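**Weltville shop refit, week two**

Wed 18 August

We finally have shelves! The Weltville shop has been bare walls and extension cords for what feels like forever, and now the shelving is going in and the whole place is starting to look like somewhere you'd want to spend a Saturday. I'm putting pictures up in this gallery as the work moves along, and I can't stop grinning about it.

We went back and forth between Hastex and Vadwood for the shelving (209 emails, I checked) and in the end it came down to how easily the shelves could be moved up and down. Tall things, short things, odd things – we sell all of them, so that mattered a lot!
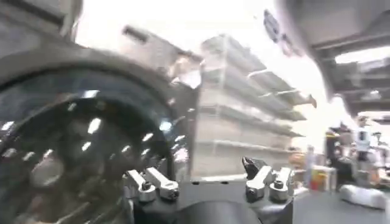

White was the color I wanted from the very start. The old Scanlon Street store had dark brown units and you needed a flashlight to find anything on the bottom row. Tall white shelving under strong overhead light is such a treat after 15 years of squinting, and I'd happily leave it bare for a week just to enjoy it.

Stock is next. There are 306 cartons waiting in storage, kitchen stuff first and then lamps, with the holiday boxes staying taped up until December. More pictures as the shelves fill up, and if you're passing by, knock on the side door and come see!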